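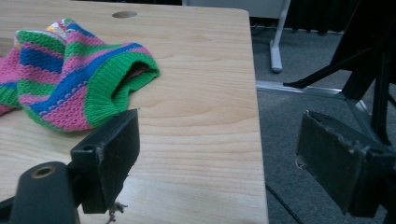 Slide 1. Striped sock or sleeve, pads open, before we talk about what the pads did.

Thanks for staying. I have 14 minutes, and most of them go to one fault. If you came for the Stitalari results, those are in the second half of the session.

Background, keep it short. Stestico collects handling data for sorting knitwear. We use hand-held grippers with flat pads, and the same pads go on the arm at the Brarkard site. In March the arm started failing to let go. The jaws opened, the controller logged a release, and the item stayed on one pad. The arm then swung back over the conveyor with a sock hanging off it.

Out of 3433 cycles that month the log showed no release faults at all. That is the safety problem. The log only knew jaw position. An operator reached in to pull a sock free while the arm still counted itself clear to move. No injury. The arm touched a sleeve and the force limit stopped it.

(Pause. Someone will ask about the light curtain. It was muted for loading. Say so.)

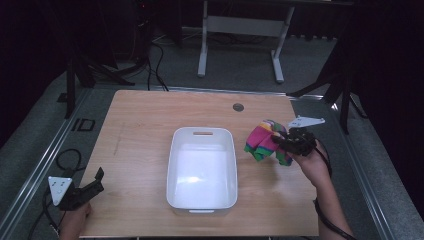

The cause was pad wear. The facing roughens with use, and rough facing hooks yarn. Smooth woven cloth let go every time in our bench checks, so our acceptance test passed worn pads for weeks. We now test with the hard case, something like the crumpled striped piece in the jaws on this slide, beside a plain white bin. The rule is simple: open the jaws and wait. If the piece is still on a pad, the pad fails.

Next, the service interval. It was 1778 cycles on paper, copied from a job that handled cartons. Knitwear needs a shorter one — we went to 1000, and we inspect both pads by eye at each shift change. 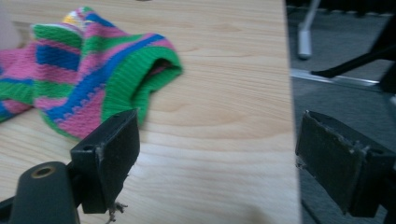
We also changed the release check. The Omerović cell now weighs the jaws after opening, and the arm holds still until the reading is back to zero. It costs a little time per cycle. The muting on the light curtain is gone.

Still open: very light items. A thin sock can sit below what the sensor resolves. We have no fix yet, so those are sorted by hand.

Questions.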